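Wrist joint drifting on our Brevdale cell

pakhei_ko
Morning all. I've re-zeroed the arm 2 times since April and it still creeps – only a touch, but enough to bother me. Is it the belt?

Mansour
I'd leave the belt alone, love. Check the finger screws first, ours work slack after 600 cycles or so.

suchen_p
Sorry, can't agree! Slack fingers wouldn't shift the zero. I'd slow the approach right down in the sim 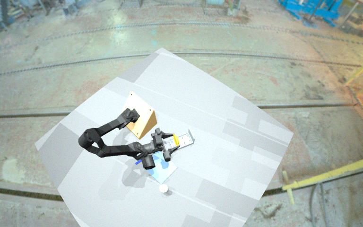
and then step each joint by hand, writing down the offsets as you go.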